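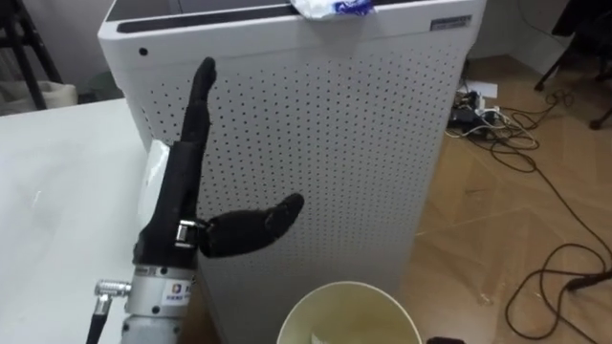

About Wemivix

Hi, and thanks for stopping by! We're Wemivix, a small company in Redatham that shows robots how to do ordinary things around the house and the office. I started it after a few years of writing motion scripts line by line, which is a slow way to get an arm to do what my own arm does before breakfast. These days one of us steers the robot by remote control, the robot's cameras and joints record the whole thing, and the recording becomes a lesson a machine can learn from.

We call each recording a run. Our first collection, Lapointe, has 1,649 of them, and I still have a soft spot for it even though the early ones make me wince (my elbows were all over the place!). The second, Drurwood, is the one we're working on now. The goal is 2,000 runs and we're getting there.

What we do all day

Mostly we pick things up and put them somewhere else. I'm only half kidding. A customer comes to us with a robot and a list of jobs it ought to manage, and we break each job into pieces a person can steer from start to finish without getting lost. Carry a container by its handle. Get a hand into a drawer. Stand next to a big appliance without bumping it, which sounds like nothing until you're the one with the controls and you find out how much you normally lean on a sense of where your own hip is.

We work in a regular room with a desk, a wood floor, some storage and a few household appliances. I like it that way. A robot that only ever practices at a bare lab bench gets a shock the first time it meets a washing machine, and so do the people who paid for it. When I'm steering a carry, what I care about most is the stretch between the grab and the set-down, the boring part, 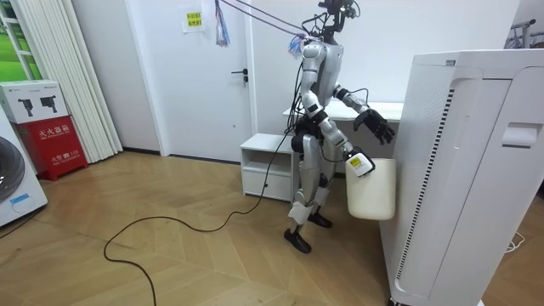
and I'll happily run it again and again at different speeds until the motion looks like something a person would do without thinking. Two kinds of hand come up a lot in our work, grippers and hands with fingers, and they want very different steering. A gripper is forgiving with a handle. Fingers take patience, and your own thumb gets tired in a way I can't really describe to my family.

How we show a robot a job

Every new task starts with us doing it ourselves, bare-handed, a bunch of times. Then we talk about it way too long. Which way does the wrist turn? Do you look at the handle first or the spot where it's going? After that somebody takes the controls and we record short practice runs until the steering feels natural. Drurwood has 29 tasks in it at the moment, and drawers alone account for 349 runs. Drawers are my favorite and also the reason I drink so much coffee. Soft packages inside drawers are worse, and I love them, because you have to decide where every finger goes before you touch anything.
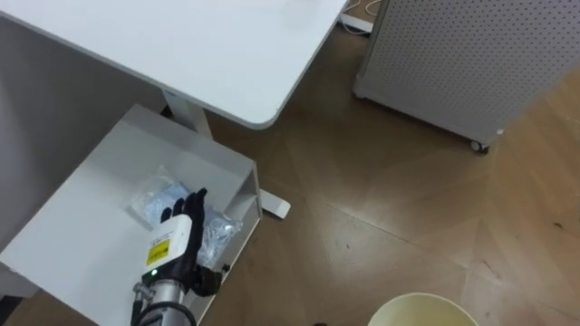
Reaching into the drawer unit under the desk, seen from the robot's side.

We keep the runs that go wrong, too. They get their own label, along with a note from whoever was steering, and some customers ask for those first. If a hand comes in too low or a package slips away, I want that written down while the person still remembers what they were trying to do. "Came in too steep, lost sight of the corner" is worth a lot more to me than a red mark in a spreadsheet.

Who we work with

Robot makers, mostly, plus a couple of university groups and one appliance company that wants to know whether a machine can handle its products. We don't build robots and we don't sell them. You bring yours, or ship it (please call before you ship it), and we set it up in our room, learn its habits and start recording. A first visit usually takes most of a week, and Monday tends to disappear into cables.

If you'd like to try the controls yourself, come by. We keep Friday-style visits loose and short, nobody needs any experience, and kids are usually better at it than their parents. I was beaten at the drawer task by a ten-year-old in October and I've been practicing ever since.

Working here

We're looking for steady hands and people who can do the same thing forty times and still notice what changed on the forty-first. Gamers do well, and so do folks who've worked in kitchens. Training is paid, the shifts are short (your shoulders will thank us), and you'll be recording real runs by your second week. Use the contact form and tell me about something fiddly you're good at. I read all of them!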